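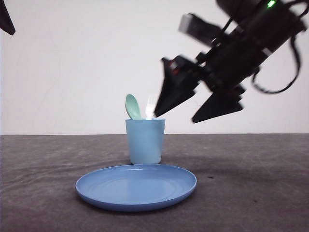 gluepot_and_regret: disagree completely, a stamped background counts as "made from scratch" even if you bought the stamp. Otherwise none of us has made anything from scratch unless we've been out back carving rubber.

Search this board Go Advanced search

Re: Is the monthly swap getting too strict about handmade?
Last updated January 8, 2021
4 min read

papermoth: Fine, but the rule as written says "no pre-printed elements on the front panel." My card came back with a note because the sentiment was a sticker. It said "thanks." Six letters. I was not trying to pass off my penmanship as a miracle.

inkyfingers510: In the swap's defense, you signed up under the handmade tier. There's a mixed tier. The mixed tier is nice. We have stickers over there and everybody sleeps fine.

papermoth: The mixed tier sent me a card in August that was a folded piece of Nastinero cardstock with a button on it. Just the one button. It wasn't centered either.

inkyfingers510: I think that was mine. It was a minimalist month for me.

papermoth: Oh no. It was a very good button.

gluepot_and_regret: See, this is where strict gets you, people insulting each other's buttons. My position hasn't moved. If you choose the stamp, ink it, wreck it, wipe it off your elbow and ink it again, you made that. The same goes for dies. I've got a Rovex machine that takes two hands and a knee to crank and I refuse to be told I'm not involved.

scallopedge: I have the same Rovex and I'd like to know what the knee is for.

gluepot_and_regret: Stops it walking off the table. Mine's the old one with three feet. It had four.

scallopedge: Going to be the bad guy here. I've been in this swap nearly 9 years and the reason the handmade tier exists is that we used to open the envelope and find stuff straight out of the kit pack. Same layout as the picture on the kit. Same ribbon. I got the Castellanos poppy card from two different people in the same round. So a line got drawn, and yes it's drawn in a dumb place, but I'd take a dumb line over more poppies.

papermoth: I'd support a line! I would like it on the other side of the word "thanks."

tallow_and_twine: New-ish here, so what happens with kit leftovers? I bought an Amham card kit, used the base for one thing and now have all these little printed tags. Are those banned forever or can I cut them up?

scallopedge: Cut them up and they're scraps. Scraps are allowed, it's in the pinned post.

tallow_and_twine: How small do I have to cut them?

scallopedge: Please don't make us have that thread.

washi_or_nothing: We did have that thread. It's locked. Somebody posted a ruler.

gluepot_and_regret: It was me and I stand by the ruler.

washi_or_nothing: Real suggestion though. Let people put a line on the back saying what was bought and what wasn't. "Sentiment: sticker. Everything else: my own bad decisions." Then whoever gets it can feel however they want and nobody has to mail anything back. Return postage is the part that annoys me. Papermoth paid to have a sticker returned.

papermoth: I did, and the corner got bent on the way home.

inkyfingers510: I'd go along with the line on the back. I'd want it optional for mixed tier. My backs are already where I test my pens.

scallopedge: I don't hate it. I do think people will lie.

washi_or_nothing: About a greeting card?

scallopedge: You weren't here for the poppies.

tallow_and_twine: Is there a vote on this or does it just get argued until the next round starts?

gluepot_and_regret: The second one. Round theme is "something folded," by the way, which I thought was every card.

scallopedge: It means a fancy fold. Gatefold, Z-fold, accordion. One fold down the middle will get you a note.

inkyfingers510: Well, there goes my envelope.

papermoth: Send it to me, I'll take it. Does it have a button?

inkyfingers510: It has two. I've been growing as an artist.

washi_or_nothing: Putting the back-of-card idea in the suggestions thread tonight. Go over there and click the little heart if you want it, or leave a paragraph if you're scallopedge.

scallopedge: It'll be more than one paragraph.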